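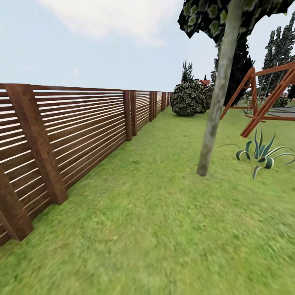 Grudance publishes its house rules for garden robots, and you're welcome to pinch them

Last updated: July 2025

I'm Shirin Shirazi, I look after safety and standards at Grudance, and I've been allowed to write this release myself (thank you, press office!). So it's a bit longer than usual and I've kept the jargon down.

The news is this. We've put our whole rulebook for testing robot mowers and other small garden machines out in the open, free to download, free to copy, free to argue with. It's called the Grudance Garden Code and it covers what a machine has to manage in a simulated garden before we let it anywhere near a real lawn with real people on it. We wrote it with Varken, who make the drive units and the bump sensors, and with Divmont, who build the virtual gardens we test in.

Why bother? Well, when I joined, every team had its own idea of "tested". One lot meant a weekend in the car park. Another lot meant a very large number of simulated runs on what was basically a green rectangle. Both would write "tested" in the same box on the same form, and then I'd have to ring round and find out what they'd meant by it. I did a lot of ringing round.

A green rectangle teaches a mower very little. Gardens have fences with gaps between the slats, and the light comes through those gaps in stripes, which can play merry havoc with a camera trying to work out where the edge is. They have trees that go straight up out of the grass with no border round them. They have swing frames, and a swing frame is a proper nuisance: the legs slope, so the bit you bump into at wheel height isn't where the bit at sensor height says it is. And they have plants with long pointy leaves that arch over and come down near the grass. Is an agave leaf an obstacle? Under the Code, yes, always. You don't get to mow somebody's agave.

So the first rule is that a test garden has to be a believable garden. It needs at least one boundary you can see through, one upright with no edging, one sloping structure and one overhanging plant. Divmont's Saeed Zamani fought me on the overhanging plant for weeks, as leaves are slow to render, and I'm pleased to report that I won.

The second rule is about stopping. A machine has to stop its blade before it changes its mind about where it's going, every time. We had a long and quite heated discussion over whether "slow down and steer round" should count as a pass. It doesn't. If something unexpected is in front of the mower, the blade stops first and the clever stuff comes afterwards. Kourosh Mirzaei at Varken put it better than I can: "I don't mind if the mower looks daft standing there. I mind a great deal if it's still spinning while it thinks."

Third, no marking your own homework. The people who train the navigation software can't choose the gardens it gets tested in. We keep a locked set of 1393 garden layouts that the software teams never see, and each release is run against all of them. The full library, including the open layouts anyone can train on, now stands at 3945.

Fourth, write down the failures. All of them, in plain words, with the layout number and the version of the software. "Edge case" is banned as an explanation. If a mower catches the leg of a swing frame, the log says it caught the leg of a swing frame.

There are 15 rules altogether and I won't drag you through the lot, but please do read the last one, about when to leave the simulator. Simulated grass is kind. It doesn't clump, it doesn't hide a dog toy, and it doesn't get churned up under a gate. Passing in simulation earns a machine a supervised trial outdoors and nothing more than that. Each outdoor trial has a person within reach of the stop button, and that person mustn't be looking after a second machine at the same time.

I should be clear about what the Code isn't. It's good practice, written by three companies who'd like to sleep at night, and it doesn't replace the law or any formal product standard. If your machine has to meet one of those, it still has to. We've tried to use the same words for the same things so that you don't end up keeping two sets of paperwork.

Behrouz Sadeghi, our managing director, would like me to include this: "We could have kept the Code to ourselves and put a badge on the box. I'd much prefer that our competitors used it, and told us where it's wrong."

He means it, too. We're taking comments until December, and a revised edition will follow once we've read them all. We've had one lot already from Ghaffari, the grounds maintenance firm, who tried a draft on four of their sites and sent it back covered in notes. Their main complaint was that our section on slopes was written by people who'd never pushed a mower up one. Fair enough! That section has been rewritten, and it's much shorter.

You can get the Code, the checklist and the open garden layouts from the downloads page on the Grudance website. Comments go to Sepehr Mousavi on the standards desk, who'll also sort out interviews, or put you through to me if you'd like to talk about agaves.

Recent items

Varken and Grudance agree shared wording for blade-stop tests
Divmont adds sloping lawns to its open garden library
Notes from Ghaffari's trial of the draft Code
How to report a near miss with a garden robot
Checklist for supervised outdoor trials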